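Camari Community Repair and Reuse Center
Progress report to the Barnness Fund, second reporting period
Prepared by Revathi Reddy, program lead

1. Status against work plan

The intake and sorting stage is complete. The repair stage is running to schedule. The lending stage is one month behind, for the reasons given in section 4. No change to the end date is requested.

Items received in the period came to 3,804, of which 628 were returned to use by repair. The remainder were sorted for parts, passed to the Drisel depot for recycling, or are still waiting for inspection. The share waiting is higher than planned and will be brought down before the next report.

2. Intake and sorting

Small consumables and spare parts arrive mixed and are now sorted by type before shelving. The previous system used one numbered shelf per donor, which made stock checks slow and led to duplicate purchases. Under the revised system each category has a fixed location and a paper tally sheet. Donor details are kept in the intake log only.

Storage is in plastic bins. Bin color carries no meaning at present. A color scheme was considered and dropped – the supply of matching bins could not be guaranteed for the full term of the grant. 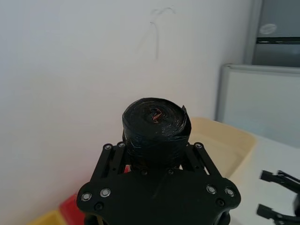
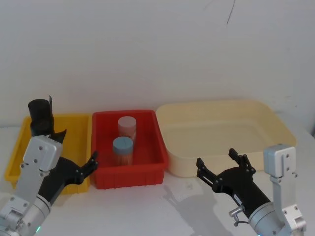

Figure 1. A tightly wound black roll (first picture) and plastic storage bins on a white tabletop (second picture).

3. Repair sessions

Evening sessions open at 6:30 p.m. and close at 9 p.m. Attendance reached 180 over the period. Lamps and kettles remain the most common items brought in, followed by clothing with failed zippers. Electrical items are tested before and after work, and results are entered in the log by the session lead.

Fulgencio Ayala completed the test equipment training in February and can now sign off electrical repairs. This removes the bottleneck described in the last report.

4. Delays

The tool lending desk was due to open this period. The Thampi building lease was signed late, and the desk cannot be fitted until the landlord finishes work on the floor. Fourteen tool sets have been labeled and are held in the back store. Borrower terms have been drafted and are with the insurer.

5. Budget

Spending on bins, shelving and labels is within the approved line. Transport is over its line following two extra collections to Drisel. We ask for approval to move the unspent part of the training line to transport.

6. Next period

Clear the inspection backlog. Open the lending desk. Replace the paper tally sheets with a shared spreadsheet – a draft is attached as Annex B.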